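FOR IMMEDIATE RELEASE - February

Moriarty Rec League Retires the One-Size Jersey, Opens Winter Uniform Exchange

MORIARTY - After six seasons of asking grown adults of every shape to play basketball in the same extra-large tank top, the Moriarty Recreational Basketball League will hand out uniforms in actual sizes this spring. The league wishes to thank its players for their patience, and its shorter point guards for their skill in dribbling around their own hems.

The change comes with a new Uniform Exchange, run together with Jaretano, the Nesard sportswear printer that has supplied league jerseys from the start. Players may bring in any clean league jersey from any past season and swap it for one that fits. There is no charge for the first swap. A second swap costs $2, a fee the league describes as small but pointed.

The old policy had its logic. Extra-large was the cheapest size to order in bulk, and the league reasoned that a big shirt fits a small person, while the reverse leads to letters. What followed was a preseason survey in which 107 players were asked what they would most like to see improved. The league had hoped to hear about the scoreboard. It heard about armholes.

Under the new plan, each team will receive jerseys in a full run of adult sizes, from small through triple extra-large. Numbers will be assigned by team captains, who are reminded that two players may not wear the same one, even if both have worn it since high school and feel strongly about it. Team colors stay as they are. The red teams had asked for a different red, and the request has been noted.

Jerseys will be handed out folded, front side up, so that captains can read them without shaking out the whole pile on the gym floor, as happened last year and the year before. 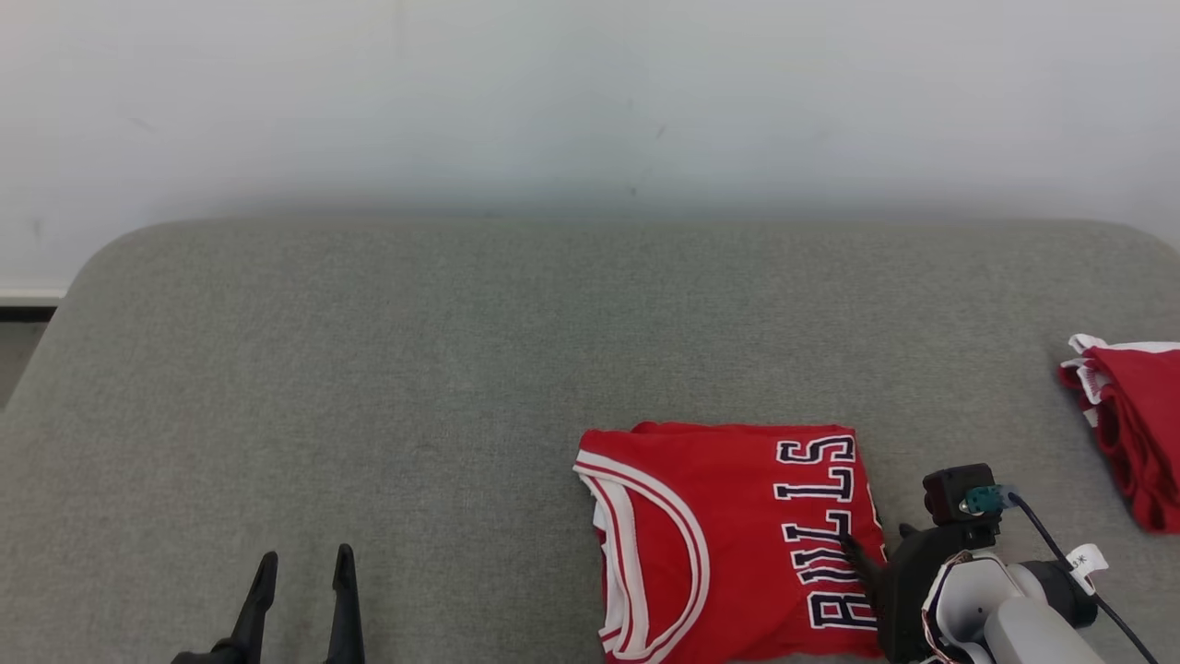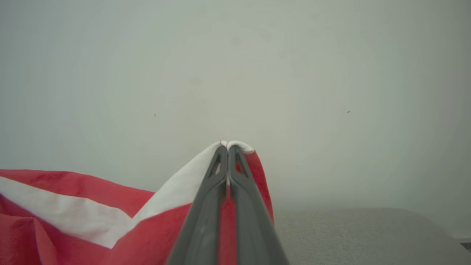

Players who wrote in during the comment period were largely in favor, though one from the Jovarholm side of the league said that the roomy jersey had been the best part of a difficult winter, that it went on easily over a sweatshirt in an unheated gym, and that anyone who wanted a snug fit was welcome to come and play the early game at the Jovarholm court in January. The same player asked whether it would be possible to keep the old one.

It will. No one is required to trade. Extra-large remains in the order, and players attached to theirs may go on wearing it as long as the number can still be read by an official of ordinary eyesight.

The exchange opens at 6 p.m. on the first evening of spring registration, in the lobby of the Moriarty gym, and stays open through the second week of play. The first 100 players to register will get first pick of sizes. Jerseys should be washed before they are turned in. The league would like to repeat that jerseys should be washed before they are turned in.

Returned jerseys in good shape will go to the summer youth program in Nesard, where they will be worn mainly as dresses. Those past saving will be cut up for court towels, a job several of them have been doing for years without the title.

Washing instructions will come with every new jersey: cold water, inside out, no dryer. Players who use the dryer anyway should see the note above regarding the $2 fee.

The Moriarty Recreational Basketball League runs adult teams in Moriarty, Jovarholm and Nesard. Registration forms are available at the gym's front desk during regular hours. Questions about sizing may be left at the desk in writing. Questions about officiating may be left there too, in the other box.

###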